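Weighing My Way Through the Week

February 2019

I have been meaning to write about the kitchen scale for ages. Every time I mention it in passing, somebody writes in to ask whether it's worth having one, and I answer them one at a time, and then I lose the emails. So I'm putting it all down in one place, and you can make yourself a cup of something and settle in, because I know how I get.

I grew up in a cup-and-spoon house. My mother had a set of dented measuring cups that hung on a hook by the stove, and the half cup had gone missing before I was old enough to cook, so everything that needed half a cup was done by eye in the full one. Her biscuits were wonderful. Mine, made from the same card in the same bowl, were wonderful once in a while and doorstops the rest of the time, and for years I thought it was my hands. Then we moved to Ellstead, and I started swapping recipes with a neighbor who wrote all of hers in grams, and I couldn't make a single one of them without guessing. That was what finally got me to buy a scale.

My first was a spring one with a dial and a bowl on top, and I loved how it looked on the shelf. It was no use at all for anything lighter than a potato. The needle would shiver a bit and then go back to sleep. I kept it longer than I should have, mostly out of loyalty, and when it went to the thrift store I did feel a small pang. The one after that was digital, and I have never gone back.

What I like best is how little washing up there is. You put the bowl on, press the button so it reads zero, pour in the flour, press it again, pour in the sugar, and so on until you have a whole cake's worth in one bowl and not a single cup in the sink. I make the Irusex loaf that way (that's the seeded one I posted last May, and yes, it really is supposed to be that sticky). My dough for it comes to 1,086 grams if I've behaved myself and not thrown in extra seeds. I don't know why that number pleases me so much, but it does, and I always look for it.

Since the new year I've also been using the scale for plain old supper, and this is the part I've had the most questions about. I want to say right away that I'm not on a diet, and I'm not telling anybody else to be on one either. I just got curious about how much food we were buying against how much we were eating. I'd come home with a bag of vegetables that looked like plenty, and by the end of the week we'd be out of one thing and throwing away another. So I started weighing things before I cooked them and jotting the number on the pad by the fridge — nothing fancy, just the name and the grams.

It took a while to get into the habit. I'd remember when the carrots were already in the pot. What helped was leaving the scale out on the table with a plate next to it, so that it was the first thing I met when I came in with the groceries. If it lives in a cupboard, I don't use it. I'm the same way with the good scissors.

Corn was one of the first things on the pad, and I still like to have a cob waiting on a plate beside the scale when I start. 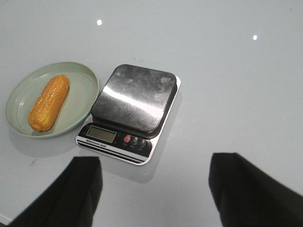 How I set things up

I begin with a clear stretch of table. You want it flat, because a scale that rocks will give you a different answer every time you look at it. Ours used to stand on a folded dish towel so it wouldn't slide, and I spent a whole winter cross with it before I worked out that the towel was the trouble. Now it stands right on the table and we get along fine.

Then I turn it on and let it settle before anything goes near it. I'm impatient by nature, so I use that little wait to find my pencil. Mine goes up to 3,000 grams, plenty for the two of us. The only time I've gone past that was with a pumpkin, and I ended up cutting it in half and weighing the pieces.

If I'm weighing something clean and dry, like an ear of corn or an apple, it goes straight on the platform. If it's anything that drips or crumbles, I put the plate on first, bring it back to zero, and then add the food. Please do write the weight of your favorite plate somewhere you'll find it! I've lifted the food off before reading the number more times than I'd like to admit, and knowing the plate has saved me from starting over.

For corn in particular, I weigh the whole ear after it's been shucked, and then, when I'm making chowder or fritters, I weigh the kernels once they're off. The first time I did that I was surprised at how much of an ear is cob. I had one where 61 grams of it went into the stock pot with the onion ends. I'd been reading "two ears of corn" in recipes all my life and never thought about how different two ears can be from any other two.

Fritters, while I'm on the subject

You'll have noticed I can't mention corn without mentioning fritters. For a small batch I use 38 grams of flour to one good ear's worth of kernels, one egg, a scallion chopped up fine, salt, and a spoonful of the Nakska pepper paste if there's any left in the jar. Mix it so it barely holds together. It will look wrong, as though there isn't enough batter, and you'll want to add more flour. Leave it be. They come together in the pan as long as you don't poke at them, and they're crisp at the edges in a way that the floury ones never are.

We eat them with plain yogurt and whatever pickle is open. They also do very well cold the next day, standing up, straight from the fridge.

A few odds and ends

Keep spare batteries in the house. Mine has a gift for dying in the middle of a cake.

Wipe the platform with a damp cloth and never, ever run it under the faucet. Ask me how I know.

And if you bake from the old Bhattacharjee cookbook, the weights in the back are for sifted flour, so go a little carefully with those. I made the cardamom buns from it twice before I read the note on the last page. I'm going to try them again this weekend, and if they come out right I'll put the recipe up with all the grams worked out.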